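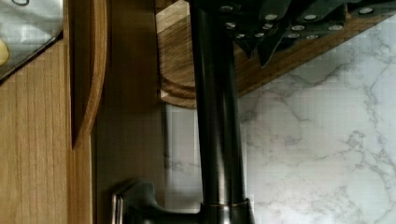
Lorna Tennant wrote back to say I had it the wrong way round, and that the Tadness family took their name from the village long before anyone of that name owned so much as a field in it. I had sent her my draft thinking the section was finished (it was not!), and I've kept her objection at the front because most of what follows is me trying to answer it.

Figure 2. Dark bronze tap with lever handle; black knife handles at top.

4.2 Where the name was first found

My own starting point was the usual one. The older pedigrees put the first Tadness in the village of Tadness, give him a manor and a wife, and carry on from there as if the matter were settled. I believed them for far too long. Lorna's point is that a man called "of Tadness" in a deed is very often a man who has left Tadness, and when I went back to the witness lists with that in mind I found I couldn't really argue. People at home had no need of the label. Their neighbours knew where they lived.

So I started again from the other end, with the Mockus index, which gathers up by-names from court rolls and rentals. It's patchy, and the handwriting of whoever copied the earlier cards is dreadful, but it has the great merit of listing people who owned nothing much. I pulled out around 200 entries that might be our name under one spelling or another (Tadnes, Taddenesse, Tadenys, and one lovely "Thadnest" that I would dearly like to keep). Of these, 30 looked safe enough to work with. The rest are either too late or could just as easily belong to a different place altogether.

What struck me straight away was how many of the safe ones come from Pavell, over the hill, and not from the home parish. They are tenants, a miller, a widow paying a fine for brewing. Only two hold any land by knight's service, and those are the two the pedigrees make such a fuss about. I had been treating the pair as father and son, as everybody does. I can't find a single document that says so. They could be cousins, or they could be no relation and simply have come from the same village.

Žydrūnas Sepp read this part in February and thought I was being too hard on the pedigrees. Families do remember things, he said, and a wrong grandfather may still be standing in for a real one. I take that seriously, and I have softened a couple of sentences in 4.1 to suit. I still wouldn't put the descent in a chart, though, and I've left it out of mine.

The spellings need a word too. I don't think the double d tells us anything, whatever I said in my earlier note. The same clerk at Pavell writes it both ways on one membrane, for what must be the same widow, and by the next court he has dropped the final e as well. The arms are another question again and I've put them in 4.3, where the seal gets a proper going over.

2 comments | 30 shares

Related items
By-names in the Pavell court rolls
Using the Mockus index: a beginner's notes
The Tadness seal reconsidered

Page hosted by Flotel | Contact | Last updated December 29, 2021 | Back to top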